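Lost Pencils and Other Mysteries: My Stats Project Report

So for my statistics project I wanted to find out how students lose their stuff, mostly because I lose mine constantly (three calculators since fall, don't tell my mom). My partner was Đức Đặng, who is way better at spreadsheets than me, and our teacher Mr. Hashmi let us use the school's lost and found log for the whole year up to May.

The log had 1,247 entries in it! We typed in every single one over 6 weekends, and by the last Sunday I was seeing the word "hoodie" in my sleep. Then we sorted everything into 13 categories and handed out a survey to 100 students to ask when they last lost something and if they ever went back for it.

Clothing came in first by a mile. I had guessed water bottles, and Đức had guessed chargers, so we were both wrong. Pencil cases landed in the middle, but they had the best return rate of anything, which surprised us both. People seem to really miss them by second period.
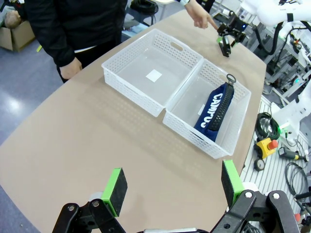 Does putting a name on something help it get back to you?

Labeled things in the log were picked up a lot more often than plain ones, mostly within a day or two.

One problem with our data is that the log got kind of sloppy in the winter, and a few pages just say "misc." We left those in their own category. If I did it over I'd survey the teachers too, especially the gym ones.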